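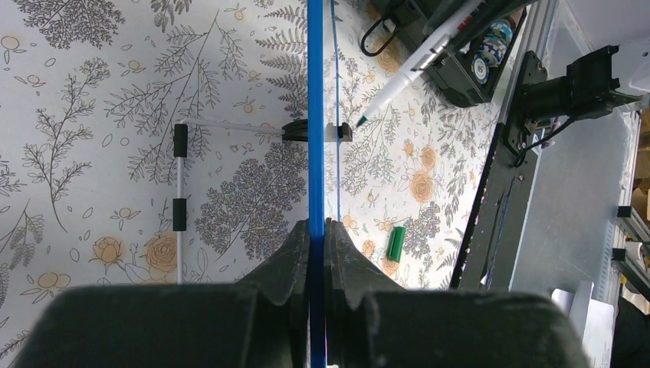
Last updated: 16 October 2020
Filed under: Craft & Stationery > Boards and Markers

Re: [ellery-desk] Small whiteboards, worth the space?

> I put a little whiteboard on the table and write one line on it each
> morning. Been at it since April. The Witari markers last for ages and
> you'll stop buying sticky notes.

I'm not convinced. I bought a set of 8 Witari markers and six were faint after 21 days, caps on tight the whole time. "Ages" is a stretch. And a board that holds three or four words isn't replacing my sticky notes – my grocery list alone wouldn't fit.
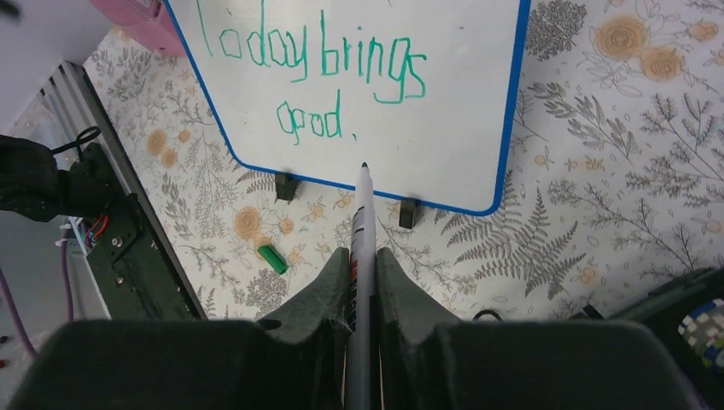 "Today brings good." Green marker, small board with the blue frame.

It's a pleasant thing to read over coffee, I'll give you that. But good what? And does anyone change the line after the first week?

The flowered cover I do like, ferns and all. Does marker wipe off it, though? Mine from Baltby stained the first time I slipped. I'd test a corner.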